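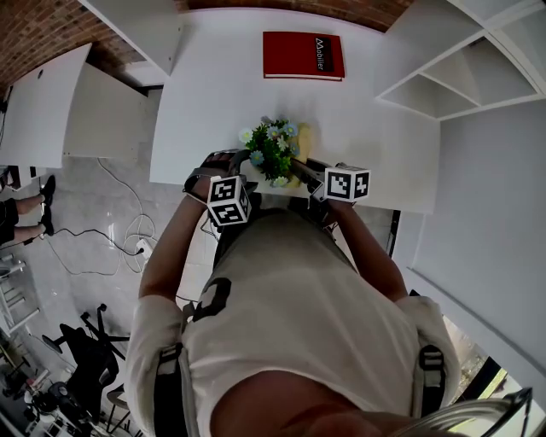
Home Workshop Notes Archive About Contact

Looking after the hand grippers

May 2026

I promised in January to write down how I keep our pair of hand grippers in order, and then I did not do it. In the meantime two colleagues from the Bernov office have asked me the same questions, so I put it here and next time I can send the link.

The pair is a Fledell, the older version, with the marker cubes on top. We use it at Claluddale for small things: lifting a flower pot, turning a cup, closing a box. The person holds one gripper in each hand, the cameras find the cubes, and from the cubes we know where the jaws were. If the cube is loose by even a little, the jaws in the recording are in a wrong place, and you notice it only much later, when the robot closes its fingers beside the pot. I lost a full week of work by this last winter. I am still a bit ashamed of it.

So the cube is the first thing I check every morning. I take the gripper by the handle and push the cube gently with my thumb from each side. It must not move. If it moves, I open the small screw under the bracket, clean the thread, and close it again with the short key. Do not use the long key. The bracket is plastic and I have broken two of them in this manner. The new ones came from Mac Giolla, who are slow to answer but they pack well.

After any work on the bracket the calibration must be done again. Ours takes 48 pictures of each gripper, held in different directions in front of the fixed camera. The manual says it is enough to do it once a month. In my opinion this is too optimistic. I do it also after a fall, and after somebody has changed the pads.

Then the printed faces of the cubes. They become grey from fingers, and the detection gets worse slowly, so you don't see one day when it became bad. I wipe them with a dry cloth. Once I used alcohol and the black came off on one corner, and for that corner I had to print a new face. Matt paper, please. With the glossy one the window makes a white spot on the pattern and the cube is gone for some moments.

The pads on the jaws last around 1,000 grasps with us. Hard plastic things are kind to them, and plants are surprisingly unkind. Even artificial leaves leave a thin dust, and then a smooth cup begins to slide. I wash the pads with warm water and a drop of dish soap and let them dry during lunch. When the edge is round I change both pads of the same gripper together. I tried to change only one, to save money, and the jaw closed a little crooked.

The wrist strap I forgot for a long time. It should be tight enough that the gripper does not turn in the hand, but people with thin wrists need one more hole than the strap has. I made it with a hot needle. The shoulder harness is simpler: let the person put it on, lean forward over the table as they will do in the work, and only then shorten the straps. If you adjust it when they stand straight, it pulls at the neck after ten minutes and they start to move strangely.

One thing I have not solved. The left gripper has a small play in the trigger, 2 mm at the end of the travel, and the opening value jumps there. I have put some grease and it became better for a few days - then the same again. Possibly the spring is tired. If someone has opened the trigger of this model without losing the small ball inside, please write to me.

This site uses cookies to remember your settings and count visits. Accept Decline

Recent posts
A better place for the calibration board
Cable labels which do not fall off
23 screws and where they belong
Why I stopped using the glossy paper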